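Nostano Revon Tape Dispenser: Two Months at the Packing Table

The Revon is a weighted desktop dispenser for paper packing tape, sold by Nostano in a single width. I bought it to replace a plastic hand dispenser whose blade guard had cracked. It has been used most days since March for parcels of secondhand paperbacks, small frames and the occasional mug.

Setup takes a few minutes. The core snaps onto a two-part hub, and the hub drops into slots in the base. Tension is set by a knurled nut on the left side. Out of the box it was too tight, and the tape tore before it reached the blade. Backing the nut off by half a turn fixed that. The setting drifts as the roll gets smaller, so expect to adjust it again near the end.

The blade is the best part. It cuts reinforced kraft tape square, with no stray threads, and leaves a tab that can be picked up with one hand. After 35 rolls I see no loss of edge. The base does not slide on a laminate top, though it does creep on bare metal shelving.

Most of what I send gets an inner layer of newsprint before it goes in the box. Short strips matter more than long ones at that stage, and the Revon handles strips down to 2 inches. Anything shorter sticks to the guide roller and has to be peeled off.
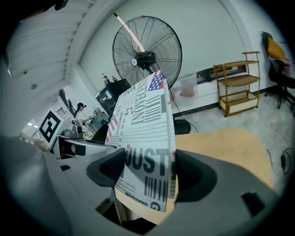 Delwyn Tapsell wrote in to disagree on the roller. Two-inch strips jammed on that unit from the first day, and wiping the roller with rubbing alcohol every Sunday was the only thing that helped. Solis brand tape was worse than the Crăciun, which has a drier adhesive.

I had been using Crăciun throughout, so that may account for the difference. I ran one roll of Solis afterward and got 6 jams, all of them on short strips. Full-length seams were fine with either tape.

Replacement blades are sold in packs of two. The hub is not sold separately, and its locking tabs are thin. Mine has a white stress line on one tab but still holds.

Rating: four out of five. One point off for the hub.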